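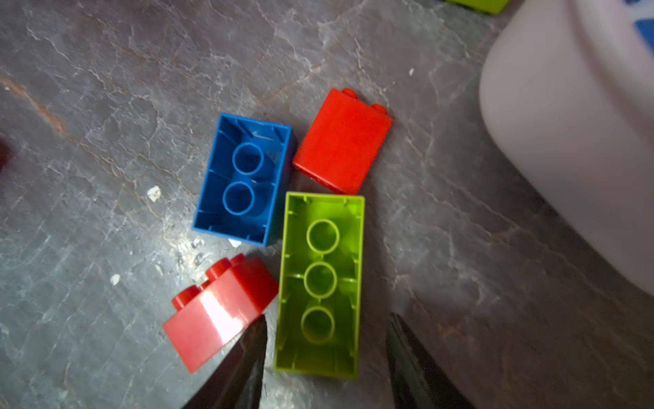
Wisosside Early Learning Certificate
Unit 4: Large Building Bricks
Handout for the Friday group

Bring this sheet to the practical. Read the Bramwell chapter on block play first, up to the end of the section on floor work.

1. Why large bricks
Children under three pick up a brick with the whole hand. A large brick suits that grip and shows up well on a plain floor. Studs and tubes are big enough to feel with a fingertip, so a child can learn which side is the top without looking.

2. Which way up
A brick that lands upside down shows its hollow side. Leave it that way. Turning it over is part of the work, and so is standing up one that has fallen on its side. Note whether the child uses one hand or two.

3. Putting away
Use open bowls or tubs with a wide mouth. A child who can see into the container will usually drop things in without being asked. Put the containers toward the back of the play area, so the child has to reach or carry. 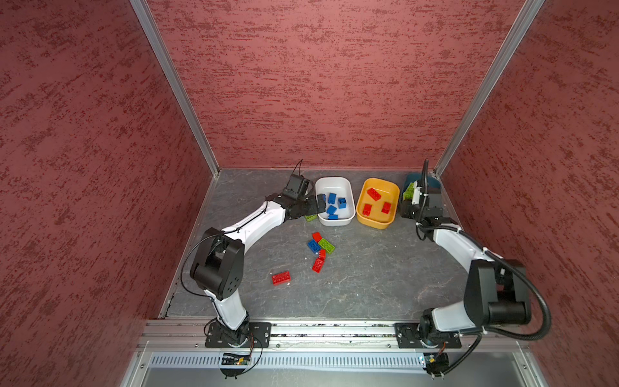
Allow around 30 minutes for play and putting away together. Do not sort by color for the child. If sorting starts, write down the first two colors chosen.

4. For next time
Write up one observation, 500 words at most, using the Vimlow form. Leave it in the tray in the Wada room by noon. Forms without a child's age in months will be handed back.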